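Skolent gripper comparison

The Skolent gripper comparison is a bench test procedure for small two-finger robot grippers, used to rank fingers, wrist cameras and controllers on food assembly work. It was drawn up by Hermenegildo Alvarado at the Graltalness laboratory and is named after the Skolent controller on which the first trials were run. The procedure measures how well a gripper picks up, holds and releases soft items of uneven shape, in particular the parts of a burger.

Background

Earlier tests at Graltalness used machined blocks and pegs. Grippers that scored well on these parts often crushed bread or dropped sliced vegetables. Alvarado replaced the blocks with food in order to include objects that bend, leak and change weight during handling. The first series consisted of 219 attempts with a single arm. A second series of 1022 attempts added a second controller, the Kidico, and a second set of fingers.

Equipment

The test calls for a table-mounted arm, a parallel gripper with two fingers and a small camera fixed near the wrist. The camera must have both fingertips in view when the gripper is open. Fingers are classed by tip shape as pointed or flat, and by surface as smooth or textured. Pointed tips reach into narrow gaps but concentrate force on a small area. Flat tips spread the load and need more clearance on either side of the object.

The controller sets closing speed and grip force. Both values are held constant within a run. The arm returns to the same starting position before each attempt.

Scoring

An attempt is counted as a success when the item is lifted, carried to the target and released without tearing or falling. Partial lifts are logged separately. In the second series, the pointed fingers completed 883 attempts. Of the failures, most occurred with items standing on edge, where the tips touched the support before closing on the food.

Food layout

The layout varies between runs. Items may lie flat, stand on edge or remain in an open container. Edge placement is the harder case for wrist cameras, as a slice seen from above presents only a narrow outline. In one arrangement, a tomato slice and half a bun stand against a clear plastic rail at the side of a metal-rimmed tray, with shredded cabbage and lettuce in a clear container on the tray.

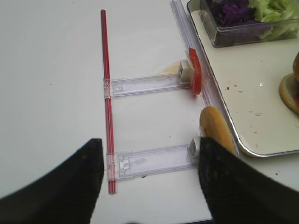 Limitations

Results depend on the freshness and cut of the food, and scores from different laboratories are hard to compare directly. Crumbs and juice also change the friction between finger and item over a long run. A shortened version with 242 attempts is used for checking replacement fingers. It omits the controller comparison and reports a single success rate for each finger type.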